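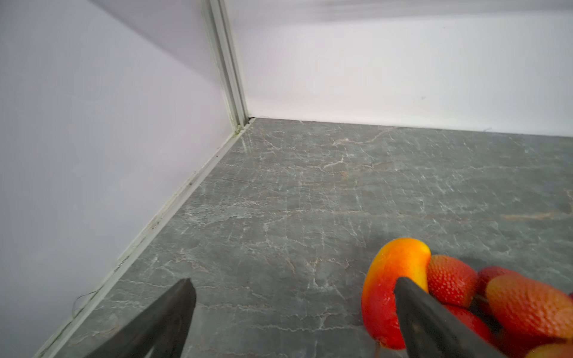

手首カメラ模倣学習の「成功率」を自分で検証する手順

2026年1月2日

手首カメラの映像だけで方策を学習し、未知の果物もつかめるようになった、という報告がこの一年でずいぶん増えた。私はこの種の数字をあまり信用していない。嘘だと思っているわけではなく、評価のやり方が書かれていないか、書かれていても甘いことが多いからだ。

このページでは、公開手法のひとつJevamusを手元の卓上セルで再現し、論文風の表に載っている「汎化」がどこまで本物かを調べる手順をまとめる。学習そのものの手順は配布元の説明で足りるので、ここでは評価に絞る。Pythonが読めて、双腕でも単腕でも動くアームが一組ある人を想定している。

準備するもの

・学習済みの方策(自分で学習したものが望ましい)
・学習に使ったエピソード一式。私の場合は651本
・手首カメラの映像と関節角を同じ時計で記録できる環境
・学習に使っていない模造果物
・根気

模造果物にする理由は再現性に尽きる。本物のマンゴーは数日で柔らかくなり、先週の結果と今週の結果が比べられなくなる。ただし模造品は硬く、表面がつるつるしたものも多い。そこで得た成功率を「果物の把持」と呼んでよいかどうかは別問題で、私は呼ばないことにしている。

手順1 学習データの偏りを先に見る

評価を始める前に、学習エピソードの最初の一コマをすべて並べて眺める。面倒だが、ここを飛ばすと後の数字がほとんど読めなくなる。見るのは、対象物が画面のどこにあるか、指がどのくらい開いているか、壁や床の模様がどれだけ入っているかの三点。

うちのデータでは、対象物が画面の右下に寄ったものがやたらに多かった。操作者の癖である。この状態で学習した方策は、対象物を見ているのか、それとも「右下へ行けば何かある」と覚えただけなのか、区別がつかない。成功率が高くても同じことだ。

もうひとつ厄介なのが床である。大理石のような模様は、方策にとって立派な目印になる。脈の走り方から自分の位置を推定しているとすれば、別の机に持っていった途端に動かなくなる。

手順2 対象物のない試行を混ぜる

対象物を全部どけて方策を走らせる。まともに見ている方策なら、迷うか、止まるか、少なくとも普段と違う動きをするはずだ。何もない場所へ自信たっぷりに下りていって指を閉じるようなら、位置の暗記を疑う。

この試行を省いている報告が多いのはどうにも解せない。追加の学習も要らず、半日で終わるのに。

手順3 配置を乱数で決める

人が「適当に」置くと、必ず取りやすい向きになる。私も例外ではなかった。座標と角度をスクリプトで出し、紙の格子を使って置き、格子を外してから開始する。乱数の種は記録しておくこと。方策を二つ比べるときは、同じ種を使って同じ配置を両方に与える。

果物同士が触れ合う配置も捨てない。密集したところに指を差し込むのは難しく、そこを「無効配置」として除外すれば成功率はいくらでも上がる。除外規則を作るなら、試行を始める前に文章にしておく。結果を見てから作った規則は使わない。

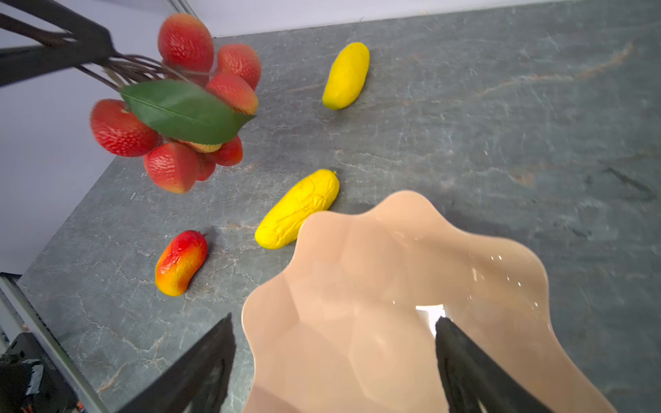

手順4 成功の定義を動画なしで書く

「果物を器に入れたら成功」では足りない。器の縁に引っかかった場合、持ち上げたが落とした場合、別の果物まで一緒に押し込んだ場合をどう数えるか。私は次のように決めている。

成功:指定した対象物が器の内側にあり、両方の指が離れ、そのまま静止している
部分成功:持ち上げたが器に入らなかった
失敗:それ以外すべて

房になったものは特に注意がいる。茎をつかんで吊り上げると、房は揺れる。手首カメラから見れば画面の中で形が変わり続けるわけで、ばらの果物一個と同じ「把持成功」に数えるのは乱暴だと思う。房は別の表に分けたほうがいい。

双腕の場合は、どちらの腕が対象物を持ったかも記録する。片方が仕事をほとんど引き受け、もう片方は器のそばにいるだけ、という方策でも、表の上では「双腕協調」になってしまう。腕を一本止めて同じ試行をやり直し、成功率が落ちないなら、協調という言葉は外すべきだ。

手順5 判定者に条件を伏せる

記録した映像からファイル名の手がかりを消し、順番を混ぜてから判定する。一人でやっている場合も、スクリプトで名前を振り直し、日を置いて見るだけでかなり違う。自分の推している方策の部分成功を、つい成功に数えていたのがよくわかる。恥ずかしい作業だが、やる価値はある。

手首カメラの映像だけで判定しないこと。指が視野をふさぐので、肝心の瞬間が見えない。外から撮った固定カメラの映像を必ず併用する。

手順6 数字の出し方

試行は292回行った。これが十分かといえば、条件を細かく分けるとすぐに足りなくなる。成功率には必ず信頼区間を付け、果物の種類別、配置別に出す。全体の平均だけを書くのはやめたい。簡単な配置の割合を増やせば、平均は好きなように動かせる。

学習のステップ数にも触れておく。途中の重みを2000ステップごとに保存し、一番よかったものを報告する流儀があるが、評価用の配置で選んだのなら、それは評価ではなく調整である。重みの選択には別の配置を使う。

私のところでの結果

既知の果物では、配布元の主張からそう外れない結果になった。未知の果物では、ばらで離して置いた場合に限ってそこそこ動く。密集配置では目に見えて悪く、房はさらに悪い。対象物なしの試行では、かなりの割合で何もない床に指を閉じた。手順1で見た偏りと合わせれば、少なくとも一部は位置の暗記だと考えている。

Jirešの設定で画像の切り出し位置をランダムにずらすと、この癖は弱まった。ただし既知の果物での成功率も下がったので、改善と呼ぶかどうかは読む人に任せる。BelthorpeとWiltsteadの二つの設定ファイルでも同じことを試したが、信頼区間が重なっていて差があるとは言えない。

よくあるつまずき

照明を変えたら成績が急に落ちた、という場合は、まず自動露出を疑う。手首カメラは白い壁に近づくと露出が動き、床の見え方まで変わる。固定してから測り直す。

再実行すると結果が合わない場合は、開始姿勢を確認する。前の試行の終了姿勢から始めていると、順番によって成績が変わる。毎回同じ姿勢に戻し、指の開き幅もそろえておく。

判定用のスクリプトは10月に書き直したので、それより前に落とした人は入れ替えてほしい。古い版では部分成功が成功側に丸められることがあった。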